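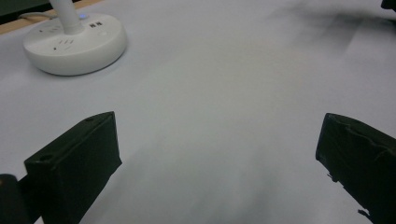

Un socle rond et blanc sur une table blanche.

La lumière, d'où vient-elle ?

Dossier sciences, à partir de 8 ans
Textes : Ximeng Kang. Relecture : Imad Zoubi.

Pour voir un objet, il faut de la lumière. Dans une cave fermée, sans lampe et sans fenêtre, un chat a beau avoir de très bons yeux, il ne voit rien. Toi non plus. Les yeux ne fabriquent pas de lumière, ils la reçoivent.

Certains objets produisent eux-mêmes leur lumière. On les appelle des sources primaires. Le Soleil en est une, les autres étoiles aussi. Une flamme, un éclair, une ampoule allumée et un ver luisant sont également des sources primaires.

D'autres objets ne produisent rien du tout, mais ils renvoient une partie de la lumière qui arrive sur eux. Ce sont des objets diffusants. Un mur, un livre, ton visage et la Lune sont des objets diffusants. La Lune paraît très brillante la nuit, mais toute cette lumière vient du Soleil. Elle rebondit sur le sol lunaire, puis elle arrive jusqu'à nous.

Le Soleil

Le Soleil est une énorme boule de gaz très chaud. En son centre, de petits morceaux de matière, les noyaux d'hydrogène, se collent les uns aux autres et deviennent de l'hélium. Cela dégage beaucoup d'énergie. C'est cette énergie qui finit par sortir sous forme de lumière et de chaleur.

La lumière du Soleil met un peu plus de huit minutes pour arriver sur la Terre. Quand tu vois le Soleil se lever, tu le vois donc comme il était huit minutes plus tôt. Au-dessus de l'atmosphère, chaque mètre carré tourné vers le Soleil reçoit une puissance de 1366 watts. C'est à peu près celle d'un petit radiateur électrique. Au sol on en reçoit moins, car l'air et les nuages en arrêtent une partie.

Attention : il ne faut jamais regarder le Soleil en face, même avec des lunettes de soleil, même quand il est à moitié caché.

La flamme

Pendant très longtemps, les humains n'ont eu que le feu pour s'éclairer la nuit. Il y a eu le feu de bois, puis les torches et les petites lampes en pierre remplies de graisse. On en a retrouvé dans la grotte de Lascaux. Plus tard sont venues les lampes à huile en terre cuite, puis les chandelles et les bougies.

Une chandelle n'est pas tout à fait une bougie. La chandelle était faite avec du suif, c'est-à-dire de la graisse de bœuf ou de mouton. Elle coûtait peu, mais elle fumait et sentait mauvais. La bougie était en cire d'abeille. Elle coûtait cher, et on la trouvait surtout dans les églises et chez les gens riches. Aujourd'hui, la plupart des bougies sont en paraffine, une matière tirée du pétrole.
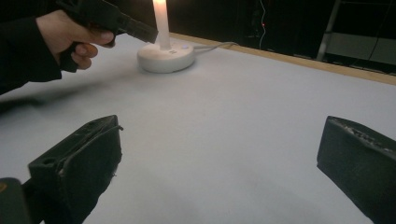 Dans une bougie en cire, ce n'est pas la mèche qui brûle le plus. La chaleur fait fondre la cire, la cire liquide monte dans la mèche, puis elle se change en gaz. C'est ce gaz qui brûle. La mèche sert de chemin. Si on allume une mèche toute seule, sans cire autour, elle est consumée en quelques secondes.

La partie jaune de la flamme contient de minuscules grains de suie. Ils sont si chauds qu'ils brillent. Tout en bas, près de la mèche, on peut voir une zone bleue. La cire y brûle mieux et il y a très peu de suie.

Une flamme a besoin d'air, et plus précisément du dioxygène qu'il contient. Si un adulte pose un verre retourné sur une petite bougie, la flamme baisse puis s'éteint. Cette expérience ne se fait jamais seul.

L'ampoule

Au dix-neuvième siècle, plusieurs inventeurs ont cherché à faire de la lumière avec l'électricité. Ils faisaient passer le courant dans un fil très fin, le filament. Le fil chauffait tellement qu'il se mettait à briller. Pour qu'il ne brûle pas, on l'enfermait dans une boule de verre dont on avait retiré l'air. C'était l'ampoule à incandescence.

Elle avait un défaut : plus de 90 % de l'électricité qu'elle utilisait partait en chaleur. Elle chauffait donc beaucoup plus qu'elle n'éclairait. On n'en vend presque plus en Europe pour éclairer les maisons.

Les lampes d'aujourd'hui sont surtout des LED. Ce sigle vient de l'anglais, et en français on dit aussi DEL, pour diode électroluminescente. Une LED n'a pas de filament. Le courant passe dans un petit morceau de matière spéciale -- un semi-conducteur -- qui émet directement de la lumière. Elle chauffe moins et dure bien plus longtemps. Les petits voyants des appareils sont souvent des LED.
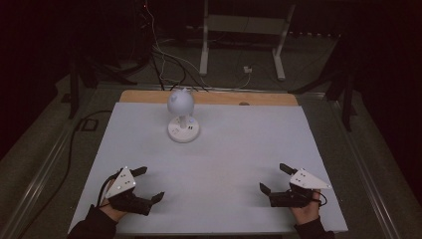 Une source très petite et très brillante gêne les yeux. C'est pour cela qu'on l'entoure souvent d'un abat-jour ou d'un globe de verre dépoli. La lumière s'y éparpille et repart dans toutes les directions. Elle devient plus douce, et les ombres ont des bords flous.

Les ombres

Dans l'air, la lumière va tout droit. Quand elle rencontre un objet opaque, elle ne peut pas le traverser. Derrière l'objet, il reste une zone où elle n'arrive pas : c'est l'ombre.

La taille de l'ombre dépend de la place de la source. Le matin et le soir, le Soleil est bas et les ombres sont longues. À midi, il est plus haut et elles sont courtes. En octobre, à la même heure, ton ombre est plus longue qu'en juin.

Les couleurs cachées

La lumière du Soleil paraît blanche, mais elle est un mélange de couleurs. Les gouttes de pluie peuvent les séparer, et on voit alors un arc-en-ciel. On a l'habitude d'y compter 7 couleurs : rouge, orange, jaune, vert, bleu, indigo et violet. En réalité, on passe de l'une à l'autre sans vraie limite.

Un objet blanc renvoie toutes ces couleurs. Un objet noir les absorbe presque toutes -- voilà pourquoi un tee-shirt noir chauffe plus vite au soleil. Une tomate mûre renvoie surtout le rouge.

À faire chez toi

Il te faut une lampe de poche, un mur clair et un crayon. Attends le soir et éteins la lumière de la pièce. Tiens le crayon à 20 centimètres du mur et éclaire-le. Approche ensuite la lampe du crayon, sans bouger le crayon. L'ombre grandit. Recule la lampe, et l'ombre rapetisse.

Les mots à retenir

Opaque : qui ne laisse pas passer la lumière.
Translucide : qui laisse passer la lumière, mais à travers quoi on voit mal.
Transparent : à travers quoi on voit nettement.
Incandescent : si chaud qu'il produit de la lumière.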